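Teaching the arm to handle mugs: what I do now

Mugs are where I start everybody, me included. They're cheap, they have one obvious thing to grab, and a plastic one forgives you when you come in too fast (you will come in too fast!). I've recorded 1257 demonstrations by remote control so far and a good chunk of the early ones went straight in the trash, so these are the tips I wish I'd had taped to the bench back in July.

Warm up before you hit record. I do a few throwaway passes, just opening and closing and hovering over the rim, until my hands remember which way is left. Coffee after, not before, if you get shaky like I do. 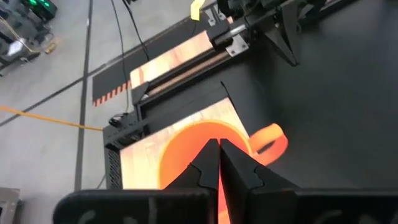 Slow down for the last inch. You can zip across the table all you like, but the arm learns the approach from you, wobbles and all, and if you jab at a handle it'll happily jab at handles forever. I count to two in my head before closing the fingers. Thenmozhi Raju, who taught me most of this over at the Fokdale shop, hums instead, and her recordings are so much smoother than mine that I've started humming too.

Pick one way to grab and stick with it for the whole session. Rim or handle, I don't care which! In my worst batch I went back and forth depending on my mood, 221 recordings of it, and the arm would dither over the mug like me in front of the fridge.

Turn the mug between takes. A handle pointing left every time gets you an arm that only knows left. I put a bit of masking tape on the table with an arrow and move it around like a clock hand.

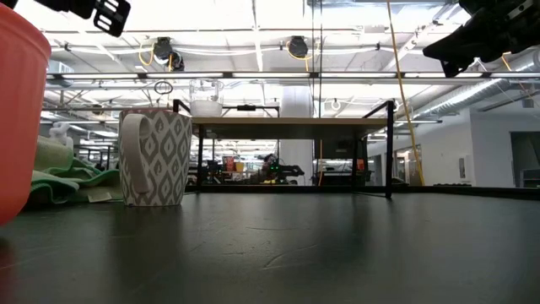

Leave some ordinary stuff out, too. I used to wipe the table bare for every take, and then the first dish towel somebody set down threw the whole thing off. Now I let things sit where they land and shuffle them every 30 takes. Towels are great for this because they never crumple the same way twice.

If you flub one, stop, mark it bad, reset, go again. Don't try to rescue it with a lot of fishing around, unless you're recording recoveries on purpose (I keep those in their own folder, 227 of them at last look).

And mix your materials. Plastic first, ceramic once you trust your hands. 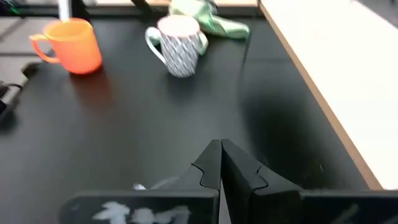 Orange plastic mug and the patterned ceramic one, with the green cloth behind.

Last thing, wipe your controller grips when you're done. Védís Kárason uses the same pair after me and she has opinions about hand lotion. Next time I'll write up pouring, which I'm still practicing with dry rice.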